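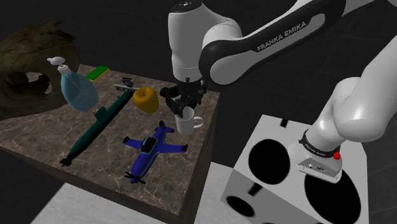 Report of the Study Visit to the Tirdale Pottery and Museum Store

The Society's spring study visit took place on 16th May, when members travelled to Tirdale at the invitation of the Ferri Pottery. The party numbered 30, including four students attending on the Society's travel bursary. The visit was led by the Programme Secretary, Unnur Hjaltested, and the Society was received at the works by the pottery manager, Ketill Vestergaard.

The coach arrived a little after ten. Following coffee in the former packing room, Mr Vestergaard gave a short account of the site. Clay has been dug in the valley for a very long time, and the earliest written mention of a kiln at Tirdale is in a parish rent book, where the potter is recorded as being in arrears. The present buildings were put up in stages on either side of the mill stream, and the oldest surviving part is the drying loft, which retains its original slatted floor. The pottery passed through several owners before the Ferri family bought it, and it has produced domestic earthenware continuously under that name.

Members were then divided into two groups. The first began in the clay yard, where the raw material is left out to weather over at least one winter before use. Clay dug in November is normally brought in the following autumn. It is then mixed with water, sieved and pressed. The works still buys a proportion of its clay from the pit at Rodov, on the far side of the hill, which gives a paler body and is kept for tableware. Several members asked about the difference in handling between the two clays, and samples of each were passed round. The Rodov clay is noticeably smoother, but Mr Vestergaard explained that it shrinks more in drying and that handles are apt to crack at the join if they are put on too late in the day.

The second group went first to the throwing shop. Three throwers were at work, making jugs and pudding basins to order. The speed of production impressed all who watched. Handles are pulled by hand from a lump of clay and attached once the body has stiffened, and it was interesting to learn that apprentices spend most of their first year on handles alone. The students were invited to try the wheel, and the Society is grateful to the throwers for their patience.

The groups came together at the kilns. The large bottle kiln has not been fired within living memory but may be entered, and the interior was lit for the visit. The modern gas kilns stand in the shed behind. A firing had been unpacked that morning, and members were able to look over the ware before it went for sorting. Seconds are sold in the works shop at the gate, where a good deal of money was spent before lunch.

Lunch was taken at the Ciltemeck Inn. The Society had ordered in advance and the meal was served promptly, although the room was rather small for the party and some members ate in the garden.

The afternoon was given over to the museum store, which occupies the upper floor of the old chapel in the village. The store holds 3788 catalogued items, most of them from the works, together with trade lists, pattern books and a run of wage ledgers. Miss Hjaltested had asked for a selection to be laid out, and this included a group of harvest jugs with scratched inscriptions, a set of chemist's jars, and a badly warped dish which had been kept by one family as a doorstop. The pattern books drew the most attention. They show how little the plain brown mug altered over several generations, the only real change being a slightly wider foot. Members with an interest in marks should note that the impressed F was used on both best ware and seconds, and cannot be relied upon as a sign of quality.

The condition of the ledgers gave some concern. Of the 53 volumes, a number have suffered from damp and cannot at present be opened safely. The museum is seeking funds for their repair, and the Council will consider at its next meeting whether a grant can be made from the Publications Fund.

Tea was served in the chapel hall, after which the President thanked Mr Vestergaard and the museum staff on behalf of all present. The coach left at half past four.

Members who were unable to attend may wish to know that the works shop is open daily except during the August holiday, and that the museum store may be seen by written appointment. The chapel stairs are steep and there is no lift. A copy of the handlist issued on the day has been placed in the Society's library.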